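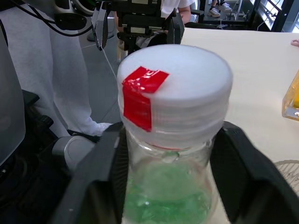
Flasche mit rotem Klebeband am Deckel, Freitag.

Um halb acht angefangen, weil Mylene um neun das Auto brauchte. Das Regal im Nebenraum war seit Juni nicht mehr durchgesehen worden, und man merkte es. Oben die Sachen von Prisovard, unten alles, was irgendwer irgendwann abgestellt hat.

Die Regel mit dem Band gilt jetzt: Rot auf dem Deckel heißt, bleibt hier und wird nicht ausgeleert. Ohne Band darf es weg. Bartosz wollte erst Zettel schreiben, aber Zettel fallen ab, das hatten wir im Winter schon. Das Band klebt über die Oberseite und ein Stück am Rand hinunter, so sieht man es auch, wenn die Flasche hinten steht. Über den Rillen am Deckel hält es besser, als ich dachte. Beim Aufschrauben muss man es eben lösen und danach neu kleben.

Die durchsichtige Flasche mit dem grünen Inhalt hat ihr Band auch bekommen. Temitope fragte, ob das noch gebraucht wird. Ich habe Ja gesagt, ohne lange nachzudenken. Evaristo soll am Montag entscheiden, er hat die Liste.

Auf der Liste fehlen übrigens zwei Nummern. 866 ist doppelt vergeben, einmal für eine Flasche und einmal für den Karton von Fudura. Den Karton habe ich auf 906 geändert, mit Bleistift, damit Evaristo es noch umstellen kann. Wenn er wieder alles mit Kugelschreiber überschreibt, kann ich es nicht ändern.

Zum Mittag Brot und den Rest Linsensuppe von gestern. Dexter kam kurz vorbei und brachte den Schlüssel für den Keller zurück, den er seit zwei Wochen in der Jacke hatte. Er blieb auf einen Kaffee. Hat erzählt, dass der Laden in der Danzer-Passage zumacht, dort habe ich immer das Band gekauft. Von der Rolle ist noch ein guter Rest da.

Nachmittags die unteren Fächer. Viel Staub, ein kaputtes Sieb, alte Lappen. Die Lappen sind im Müll. Das Sieb habe ich hingelegt, Bartosz meint, man könne es löten. Glaube ich nicht, aber es stört dort keinen. Das unterste Brett habe ich zweimal abgewischt und danach offen trocknen lassen.

Um fünf Schluss gemacht. Rücken meldet sich, links unten, wie immer nach dem Bücken. Abends noch mit Mylene telefoniert, das Auto steht wieder vor dem Haus, Tank halb voll. Morgen Deckel nachkaufen, weiß, die breiten. Und bei Skullia anrufen wegen der Lieferung, die sind vormittags bis zwölf erreichbar.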